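Sorting day at the Jandamwood bench: a little gallery
By Érica Lacerda, December
Last updated: December

We use cookies to remember your preferences and count visits. By continuing to browse you agree to this.

I promised the Jandamwood parts-swap crowd a page of pictures from the sorting table, and I've put it off for so long that a few of you have started asking very politely whether it was ever going to happen. So make a cup of tea, and I'll try not to go on too much (I will go on, you know me).

For anyone new, the parts library began in my spare room with almost 3000 odds and ends, most of them in ice cream tubs and a good number of them in old biscuit tins with somebody else's handwriting on the lid. We've since moved to a proper bench with proper light, and the whole business of working out what a thing is, where it lives and who might like it next has become a pleasure instead of a chore. I still find it hard to walk past a mystery component without picking it up and turning it over for a bit. My favourite jobs are the circuit boards, so I'll begin there.

The boards

I have a soft spot for a red board. Green ones are perfectly fine, of course, and they do most of the work in this world, but a red one on a white table looks so cheerful! The ones with a screw terminal block are especially welcome in the library, as beginners can get a wire into them with nothing fancier than a small screwdriver.
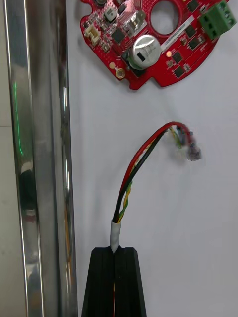
When a board comes in, I like to give it a quiet look before it goes anywhere near a shelf. I check the tops of the capacitors for any bulging, run an eye over the connectors for bent pins, and read whatever part numbers I can manage with my good glasses on. If I can't find out what it did in its former life, it goes into the shelf we call Konwood, after the timber company stencilled on its side, and it waits there until one of our cleverer members wanders past and says "oh, that's a motor driver" as though it were the most obvious thing going. I write it all down on a card straight away. I used to trust my memory for this, and there are still a few packets in drawer 606 that say only "ask Érica", which is no help to anybody, least of all Érica.

Boards are stored flat wherever we can manage it, in a paper sleeve, with the card tucked in behind. Please don't stack them bare on top of each other if you're putting things back. The legs and solder joints on the underside of one can scratch the one beneath, and I've got a little grey about the temples over it.

The bins and what goes in them

The yellow bins were one of the best things we ever bought. They're shallow enough that nothing gets lost at the bottom, the rim is thick and kind to the hands, and the colour is so bright that even I can't put one down and forget where. We write on the rims in black marker, which I know horrifies the label-maker people among you - I do own a label maker, and it has been out of tape since the winter before last.

Solenoids get handled a little differently from the boards. The push-pull sort has a plunger that slides and a spring that would dearly love to leave home, so each one gets a patch of bin floor to itself until it's bagged. I like to leave the lead and its connector on whenever they've arrived together. Cutting them off saves hardly any room, and the next person will only have to solder on another.

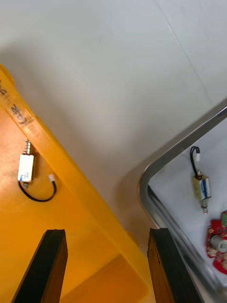

Can I store solenoids in the same bag as loose screws?
They're much better kept apart, as small steel bits can get caught in the spring or find their way in beside the plunger, and picking them out again is a fiddly job. A small zip bag each is plenty.

We go through those zip bags at a tremendous rate, I should add. The last carton held 400 and I thought it would see us through to autumn, and now I'm eyeing the final handful with some concern. If you have any clean ones at home, in any size at all, do bring them along. The same goes for blank index cards, and for soft pencils, which seem to leave the building in people's shirt pockets.

The whole table

I do love a sorting table with everything spread out on it. The bins sit around the outside and the steel tray goes in the middle, lined with white paper so that small dark parts show up nicely and a board can be set down without clattering. The paper also gets scribbled on, and there have been whole wiring diagrams worked out on the back of a tray liner. I have kept the prettiest ones in a folder labelled Trikela, for reasons that go back to an old sailing club and would take another page to tell.

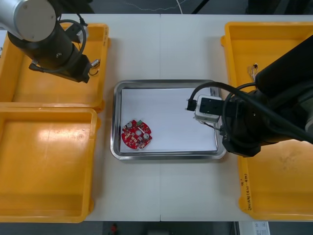
Coming along, and bringing things

The bench is open from ten in the morning, and the kettle goes on a good deal earlier if you fancy a chat. Borrowing is free for members, and a year's membership is 50 dollars, with a key to the Grabowska cupboard for anyone who wants to stay on after tea and finish what they're doing.

Donations are always welcome, working or otherwise, so long as batteries come out first and are handed over separately. If you know what a part came from, scribble it on a bit of paper and pop it in with it - even "old printer, made a grinding noise" is a wonderful help when I'm filling in the card.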